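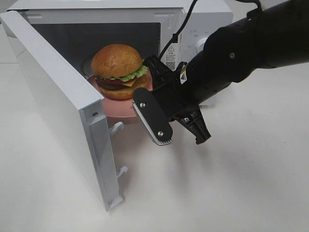
Rondulness opened its test kitchen to the public on 16/01/2026, and up to 200 people came through the building over the afternoon to see what its robot arms can do with ordinary household appliances. The company, which has rented the second floor of the old Trevaskis mill since last April, works on machines that could one day handle simple meals in care homes and hospital wards. Visitors stood behind a rope while operators ran the arm through its kitchen tasks. One of them used a white countertop microwave with the door open, a pink plate inside and a toy hamburger on the plate. The black gripper has to come in from the side and close on something thin and curved without knocking what is on top. Staff said plates are harder than cups, and that toy food is used for nearly all practice runs.

The open day was the first Rondulness has held in Rarngate. Tours went up in small groups and lasted half an hour, with time for questions at the end. A second room was set aside for talks on how the arms are trained. Each task is repeated many times with an operator guiding the arm, and the recordings are then used to teach it to work alone. The company said it has collected 1,000 recordings of kitchen tasks so far and wants to add drawers, kettles and dishwashers to the list this year.

Most questions from visitors were about safety and cost. Staff said the arms stop when they meet more force than expected, and that no price has been set because there is nothing for sale yet. A trial outside the building is planned with Hoseck, the care provider, which runs a home with 69 residents on the north side of town. No start date has been given - the two sides are still working out which tasks would be included.
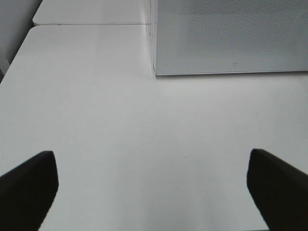
One visitor, who had come up with the last group, said the arm was slower than expected but that slow would suit a care home fine, and asked whether residents would be able to tell it to stop by voice. Staff answered that voice control is being looked at but is not part of the current work.

Rondulness plans another open day in April. Places are free but have to be booked through the front desk at Trevaskis mill.

Comments (3)

millside_reader
Went with my two kids and they loved it. Wish the tour had been longer than half an hour.

Tolland Rd
Will there be parking next time? The lot behind the mill was full when we got there.

gran_of_five
I would still want a person bringing me my dinner, but if it frees up the staff to sit and talk I could get used to it.

Related items
Trevaskis mill third floor to become studios
Hoseck to add garden rooms at north side home
Rarngate library extends evening hours
Bus changes for Rarngate town center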